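Reserved seats on a parish council: does a review petition suspend the order?

Posted by Grudby, 25/02/2019

Our district has made an order reserving 3 of the seats on the Pundiscombe parish council for residents of the outlying hamlets. A petition for review with 411 signatures has gone in. The clerk says the order stands while the petition is considered. The petitioners say it is suspended. The notice of election has to be drafted by July. Which is correct, and where should I look? I have read the order itself and it says nothing on the point.

Maltico

The order stands. A petition asks the authority to look again at its decision. It has no suspensive effect unless the order, or the Act it was made under, says so. If the petitioners want it held up they need a court to grant interim relief, and they would have to apply for that separately. Draft the notice on the basis of the reserved seats.

Check also whether your district has a signature threshold. Ours needs 1,000 before a petition must be debated in full council. Below that it goes to an officer for a written reply.
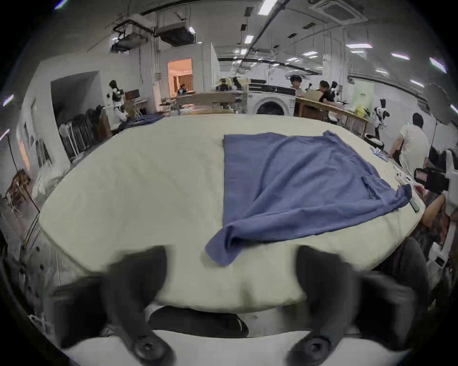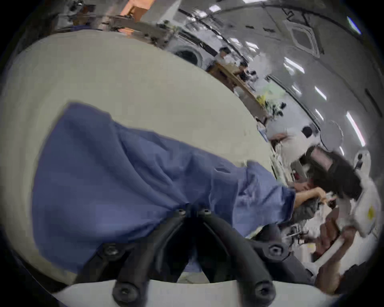 On the drafting, keep the schedule of seats separate from the body of the notice, so that one sheet can be replaced if the order is later varied. Ours was printed as a single document and had to be reissued. Put the ward map on the table when people come in to inspect it, and fix it down flat. A sheet left to crumple like the blue cloth in the second picture can't be read along the boundary lines, and you will get queries about which side of the lane a house is on. Record the date of each inspection.

Venckus

Agree on the first point. We had 1,503 electors and the same argument, and the election went ahead on the new seats. Can't remember what happened to the petition. Ask the monitoring officer and get it in writing.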